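The Long Way to a Folded Pair of Jeans

What happens to a laundry crew when the folding becomes somebody's data

The rental-and-laundry business that Kyriaki Sfakianakis manages under the name Skallton moves a lot of denim. Work jeans for two warehouse chains, jeans for a theater supplier, jeans that come back from monthly clothing subscribers with gum in the pockets. Until last October her crew did one thing with all of it: sort, wash, dry, fold, stack. Now a part of every shift goes to something else, and when I asked the people doing it what to call that part, I got four answers.

"Teaching," said Sfakianakis.

"Piecework," said Meron Gudeta, who has folded for her for six years.

The company that wants the folding done is called Eserex. It sells, or intends to sell, a folding machine for commercial laundries. To train the software behind it, Eserex pays people to handle clothes with a two-fingered gripper held in the hand, a camera riding along on top. Some of this happens at the plant. A good deal of it happens in bedrooms, because the company wants beds and curtains and daylight in its recordings as well as steel tables. 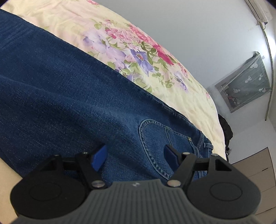
Page last changed in October

Gudeta takes sessions at home, in apartments belonging to friends, wherever there's a bed. A pair of jeans goes down on the bedspread and she works it with the gripper: leg over leg, waistband to hem, then shake it out and start again. Her quota is 62 usable folds a session. Usable is decided by Eserex, after the fact, and she finds out the next morning.

"With my hands I don't think about it," she told me. "With this I have to think about where the pocket seam is. If I pinch there it's too thick and the whole thing drags."

I tried it. The fingers close on the cloth a little later than you expect them to, and you can't feel the fabric at all. On a T-shirt I was merely slow. On jeans I was hopeless, and my wrist ached within minutes. Gudeta, watching, told me to go for the long edge of the leg and stay away from the front pocket. It was good advice and it had taken her weeks to work out. As far as I can tell there is no line on her pay slip for it.

Eserex's pitch to laundries is one you'll have heard before in other trades. The dull part goes to the machine, the skilled part stays with people. Sotiris Zervas, who handles customer accounts for the company, gave me a version of it over a very long phone call. Folding, he said, is repetitive and hard on shoulders, and turnover in the industry is awful. He's right about all of that. I asked him which jobs at a laundry would be left once the folding was gone, and he said quality control, machine supervision and customer contact. I asked how many people a plant the size of Skallton needs for quality control. He said it would depend on the plant.

So I asked Sfakianakis, who runs the plant. "Two," she said. She has eleven folders.

She isn't a villain in this. Her margins are thin, her lease goes up in the spring, and the data sessions bring in money she has used to keep the second shift going. She has also seen one of these machines up close, on a trip to another laundry, Ó Súilleabháin, which has had an early unit on trial. What she saw was a machine that did towels very nicely. Pillowcases too. When the jeans came out, an operator stood beside it and straightened every second pair by hand.

"They told me that was temporary," she said. "I didn't hear from the operator what he thought."

I did try to reach the operator and didn't manage it. Eserex says the current software is much better on denim. It offered me a success rate from its own testing, which I'm leaving out. The company wouldn't say how many kinds of jeans were in the test or what counted as a fold, and a percentage without those two things is decoration.

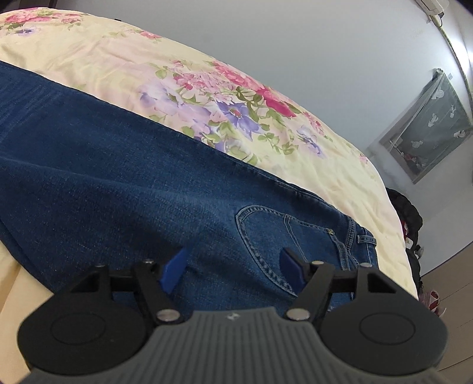 Back pocket up: a pair of jeans laid out for the gripper on a floral bedspread.

The pay deserves more attention than it gets. Folders at Skallton earn an hourly wage on the floor. Sessions away from the plant are paid per accepted fold, through a contractor called Gilus, and rejected folds pay nothing. Gudeta let me go through her records. In her best month she logged 1,144 accepted folds and came out slightly ahead of her floor rate. In the others she came out behind, once you count the time spent setting up, charging the equipment and redoing the rejects. Reasons for rejection come as a short code. One of them just means "other."

Aliki Pappas used to fold next to her and has stopped doing sessions. She objects less to the money than to the way it has changed the floor. People who are good with the gripper get offered more sessions, so they're on the floor less, and the ones who stay pick up their racks. "We used to swap," she said. "If your back was bad you took socks. Now there's a spreadsheet." Sfakianakis disputes this and says racks are shared out the way they always were. I spent three mornings there and saw the spreadsheet, taped up next to the time clock.

Michalis Athanasiadis, the fourth person I put my question to, calls the sessions "overtime with a toy." He is the oldest on the crew and likes them. He does his in the evening with the radio on, he's fast, and he has spent the extra on a new boiler. He doesn't believe the machine will be folding jeans before he retires, and he may be correct. He has heard about machines for this before. The plant bought a sheet feeder years ago on the promise of saving 100 hours a month, and he says he spends a fair share of his week unjamming it.

That's the case for shrugging, and I understand it. But the sheet feeder didn't need Athanasiadis to show it how. Whatever Gudeta knows about pocket seams is now in a few thousand recordings that she doesn't own and can't ask to have back. I read the contract she signed with Gilus. It covers the recordings "and any derived works," and it doesn't mention what happens if a product comes out of them.

Zervas, asked whether the folders might see a share, said it was an interesting idea and that he would raise it internally. When I called again two weeks later he said he had raised it.

Gudeta has another block of sessions booked. She wants to get through the heavy denim first, while her wrist is still all right, and leave the shirts for the end.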